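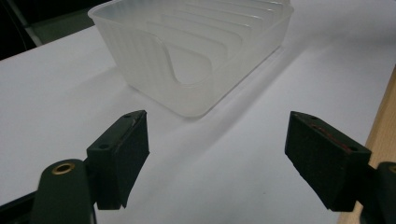

*白い仕切り容器と、手前の黒い指*

「皿洗いの次は片づけだそうだ」とバルトシュ・グウォヴァツキは言って、黒い指を開いた。握りを緩めると開き、締めると閉じる。仕組みはそれだけで、動かしているのは彼の手首だった。

フォットソープの作業場は1898年に建った倉庫の二階にあって、八月でも窓が開かない。私はストゥメックス社に雇われて三か月目で、仕事は彼の横に座り、うまくいったかどうかを表に書き込むことだった。うまくいくのは大抵、バルトシュがやっているからだ。この人は何を持たせてもうまい。

「これを機械が真似るんですか」

「ビマナがね。そのうち」

ビマナは下の階にいる。腕が二本あって、社長の講演では家じゅうのことを何でもやる。私が見たのは、タオルを畳もうとして畳めず、端をつまんだまま黙ってしまったところだけだ。翌週の説明会では畳んだ。タオルは新しい、少し硬いものに替わっていた。替えたのは私で、指示したのは社長だった。

うちの母は食堂で皿を拭いていた。話しながら、客の顔を見ながら、欠けた皿は指の腹で気づいてよけた。母に今の職場の話をすると、「その機械、布巾が汚れたら替えるの」と聞かれた。私は答えられなくて、表の話をした。表には布巾の欄がない。

昼前にセルヴァラジ・モンダルが来た。コンドカルという食品卸の人で、倉庫の棚詰めを任せられるかどうか見に来たのだった。鞄を床に置き、勧められた椅子には座らなかった。

「うちは柔らかいものが多いんですよ。箱なら今の機械で間に合っていますから」

「ちょうどパウチをやっています」とバルトシュが言った。

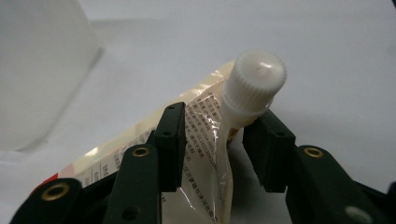

*指に挟まれた注ぎ口つきパウチ*

モンダルさんは腰をかがめ、しばらく見ていた。フィルムには細かい字がびっしり並んでいる。彼は眼鏡を上げたが、読むのは諦めたようだった。

「キャップは開けられますか」

「私なら」

「機械は」

「まだです」

「中身が半分のときは。冷蔵庫から出したばかりで、水滴がついているときは」

バルトシュは返事の代わりに私を見た。私は表を見た。そういう条件の列は、先月までは確かにあった。成績が悪く見えるというので、講演の前に隠したのだ。消してはいない。列と列の間に細い線が残っていて、そこを引っ張れば出てくる。

「下で本番の機械を見せてもらえますか」

階段を下りる間、誰も口をきかなかった。

社長はビマナの前で待っていて、成功率は100パーセントですと言った。どの作業の、どういう置き方での話かは言わなかった。台の上にはパウチが、いつもの向きに、いつもの位置に寝かせてあった。床のテープの印まで私が貼ったものだ。

ビマナは拾った。持ち上げて、隣の箱に入れた。社長が拍手をした。

「もう一度いいですか」とモンダルさんが言い、箱からパウチを取り出して台に戻した。わざと変な置き方をしたわけではない。人が物を置くように、ただ置いたのだ。キャップがこちらを向いた。

ビマナは手を伸ばし、さっきまでパウチがあった場所を丁寧につまんで、何も持たずに箱まで運んだ。そして指を開いた。

「照明の関係で」と社長が言った。

モンダルさんは怒らなかった。手帳に何か短く書いて、13番の倉庫では64歳になる女の人が棚を詰めているという話をした。袋の角が少し膨らんでいるだけで、回収に回すのだそうだ。音でもわかるらしい。振らなくても、持ったときに。

「その人の代わりを、という話だったんですか」と私は聞いた。社長の顔が動いたが、もう言ってしまったあとだった。

「辞めたいと言っていましてね。腰が悪い。だから代わりがいるなら本当に助かるんです。いるならですが」

彼が帰ってから、私は二階に戻った。バルトシュは道具を膝に置いて、昼食のパンを手で食べていた。

「買うって？」

「考えるそうです」

「下のやつ、空気を運んだだろう」

「見てたんですか」

「先週も運んだからな。表にはなんて書いた」

先週の欄を開くと「成功」になっていた。私の字ではなく、私の名前で入っていた。

隠した列を引っ張り出した。向き、中身の量、水滴。ほとんどの行に何も入っていない。バルトシュがパンくずを払い、黒い指をもう一度握った。

「どれからやる」

「水滴から」と私は言って、流しへ布巾を濡らしに行った。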